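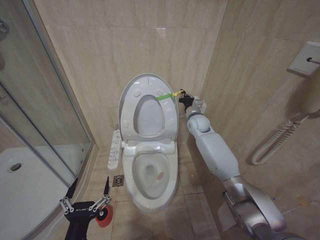 kayode_a
Sep 17, 2019
We've had the bidet toilet in the guest bath since January and I have lost the house vote on how to clean it. My position is that you put the lid and the seat up, both of them, and do the hinge end first while you can get at it. My wife's position is that you wipe what guests can see. With everything standing up like this you get the little round bumpers under the lid, the whole ring of the seat, and a pale stain on the right slope of the bowl near the water, which I would like gone. Vinegar? Pumice? Divorce?

Macarena D.
Vinegar overnight. Keep the pumice away from it, you'll scratch the glaze and then you'll have a stain with a grip.

grastuv33
Disagree. Wet pumice, light hand, did mine for years. The vinegar people just enjoy the smell.

Macarena D.
Years of scratching. Congratulations.

dorottya_m
More worried about the bidet buttons. Do NOT spray the panel. I sprayed mine and paid 158 dollars for a new one. Damp cloth, power off at the wall.

kayode_a
158?? I've been spraying it like a houseplant.

Ekaette F.
Your wife is right, by the way. I've had guests for 80 holidays' worth of dinners and not one has inspected a bumper.

grastuv33
That you know of.

kayode_a
Vinegar's going in tonight. Pumice is on standby under the sink.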